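Spielküche aufräumen und putzen - so gehts schnell

259 mal geteilt · 22 Kommentare

Abends, Kind im Bad, Küche sieht aus wie nach einem Bankett. Mein Ablauf, dauert 6 Minuten. Lappen, Schüssel mit lauwarmem Wasser, ein Tropfen Spüli. Mehr nicht.

1. Herd freiräumen
Erst alles Spielessen einsammeln, auch das aus der Mikrowelle und aus dem Ofen. Topf kommt zuletzt dran, der dient solange als Sammelstelle. Gelbe Sachen zuerst rein, dann der Rest.

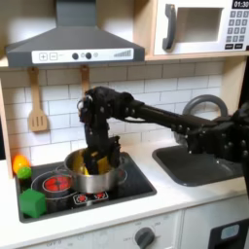
Darf die Holzküche nass gewischt werden?
Nur nebelfeucht und gleich trockenreiben, sonst quillt das Holz an den Kanten auf.

2. Löffel und Wender
Abwischen, trocknen lassen, wieder aufhängen. Nicht in die Spülmaschine! Hab ich einmal gemacht, danach war der Löffel rauh wie Schmirgelpapier. Wenns passiert ist - feines Schleifpapier, bisschen Speiseöl, über Nacht liegen lassen.

3. Kochfeld
Schwarz und glänzend, man sieht jeden Finger. Den grünen Klotz und den Topf mit dem Drahthenkel beiseite, trockenes Mikrofasertuch, fertig. Am grauen Rand sammeln sich Krümel, da hilft ein alter Pinsel.

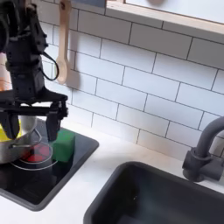 4. Fliesen und Haube
Helle Rückwand von oben nach unten. Bedienleiste an der Haube nur trocken, die Knöpfe sind aufgedruckt und gehen sonst irgendwan ab.

5. Einräumen
Topf auf den Herd, Essen in eine Kiste. Ilona macht Fotos von den Sachen auf die Kiste - klappt bei uns ab drei Jahren ganz gut.

22 Kommentare anzeigen · Teilen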